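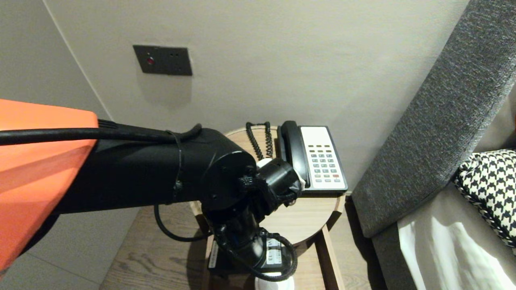 Budget thing again. I keep promising myself I'll write this up properly and then it's October and the form is due, so you get the rushed version, typed between two other jobs.

Where we are. The plan is to get a robot that can do the small dull resets in a guest room. Phone straight on its table, cushions where they go, bedding pulled flat. Ours is a small place, Wurton, with a sister property that's bigger and has more money and still somehow wants us to go first. I do the equipment planning for both, on top of everything else.

Last year I did the numbers the lazy way. Arm price, shipping, a bit for training, done. It looked great on the sheet and it was wrong in at least four places, so let me go through them while I remember.

First, the arm is the cheap part. I know that sounds silly when you look at the quote. But the quote from Ivason was for hardware and a very thin support plan, and the support plan is where they get you. Business hours only. Our rooms turn over at lunch time and again late in the day if there's a late arrival, and guess which of those falls outside the window. The upgraded plan costs more every year and it has to go under operating, not capital, which means a different form and a different person saying no.

Second, cables. I had no line for cables. None! Anything that moves and carries a wire along with it is going to wear that wire, and you want spares in a drawer. Same for ties, clips, sleeves, all the boring stuff. I've put in a consumables line now and it's bigger than I'd like. Also fingertip pads, if you're using a gripper with pads. Buy them by the bag.

Third, furniture. Rooms are not built for reach. A round side table jammed in the corner between the wall and the headboard is fine for a person, you just lean over. For an arm it's a tight little pocket with a wall at the back, a wall at the side and a padded headboard coming at you from the right. So either you pay for more reach or you move the table, and moving the table means moving it in every room of that type. I priced both. Moving tables is cheaper but then the phone lead doesn't get to the outlet, so add longer leads. Then somebody points out that the leads are a trip hazard. Round and round.

Fourth one is time. Staff time, I mean, and blocking rooms. A room with a robot being tried out in it is a room you're not selling. I left that out completely last year and accounting found it in under a minute, very embarassing. This time it has its own line, 9 nights, and I've asked for them in the slow stretch so they hurt less.
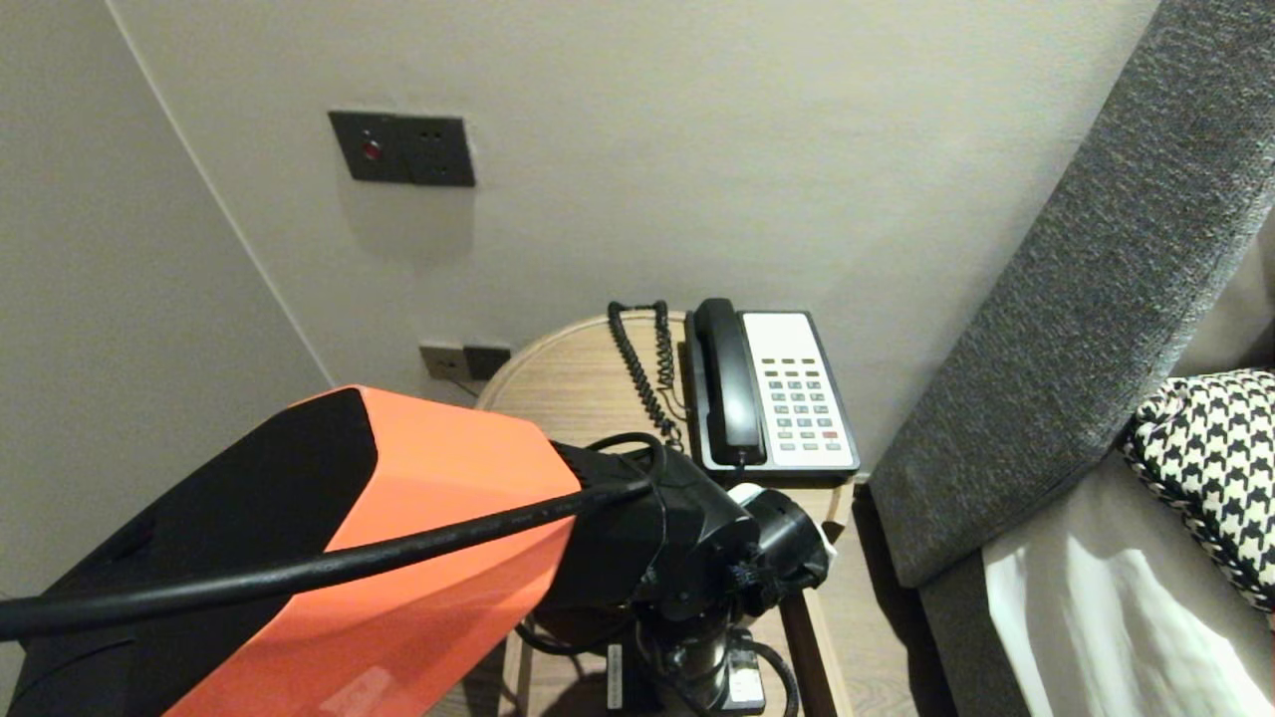
The phone, by the way, is the item I'd test before anything else, and I'd write it into the purchase terms. Coiled cord, handset sitting loose in a cradle, light enough to slide if you touch it wrong. Everybody's demo uses a box. Boxes are easy. Ask the vendor to do it with your phone on your table in your corner, and ask to see it done over and over, and put down in writing what counts as done. Mine says handset in cradle, cord on the table, phone facing the bed. Took forever to agree on even that.

On vendors. Talked to two of them seriously. Ivason I mentioned. The other is Mikuš, smaller outfit, answers email quickly, quote was one page and I could understand it, which I can't say for the other one. But no lease option, and I really want a lease for the first go. If you buy outright and the thing doesn't suit your rooms you own a very expensive coat rack. With a lease you hand it back and grumble about the fee.

Then there's Jinditden, our internal name for the scheduling side, i.e. how the robot knows a room is vacant and clean enough to go in. Software, so it never shows up on an equipment quote, and it's easily the part I'm least sure about. I've put in a placeholder. I hate placeholders. The property system people want a fee just to tell me what the fee would be.

So the request as it stands, in the order I'd fight for it:

Lease on one arm, with the better support plan.
Spares and consumables, kept as its own line so it can't get quietly eaten.
Blocked nights.
Longer phone leads, and the table change in one room type only.
Placeholder for Jinditden.

A second arm is not in there. I got asked, I said next year. You want a spare, sure, but you want to know what breaks before you buy 2 of it.

Things I still need to find out: whether insurance treats a leased machine same as an owned one, whether it fits in the service elevator with its crate or only without, who signs for it when it turns up. And where it lives at night. Linen store was suggested, linen store is full of linen.

If you've done one of these at a small hotel and your your numbers looked nothing like mine, leave a comment, I'd love to steal them before the form goes in. Back to the spreadsheet now - the support line still doesn't add up and I think I've counted the setup fee in both tabs.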